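Progress report, August 26, 2018
Women in Transport, Kilville and Rotby

The grant has now paid for 11 women to train as minibus and taxi drivers. Nine hold a full license, and two will retake the road test in Rotby. Fees came to 3124, with 200 left over for renewals.

Since May, the drivers on the Costa route have logged 218 shifts. Earnings are steady, but night work is still a problem – most stands in Kilville have no lighting, and some owners will not rent a car to a woman after dark.
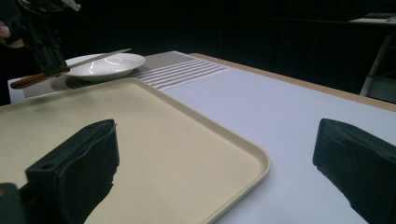 Cream-colored tray with a raised rim.

The Zokgate garage has agreed to take two trainees for basic repair work. We ask that the unspent 200 be moved to cover their tools. A budget note will follow with the next report.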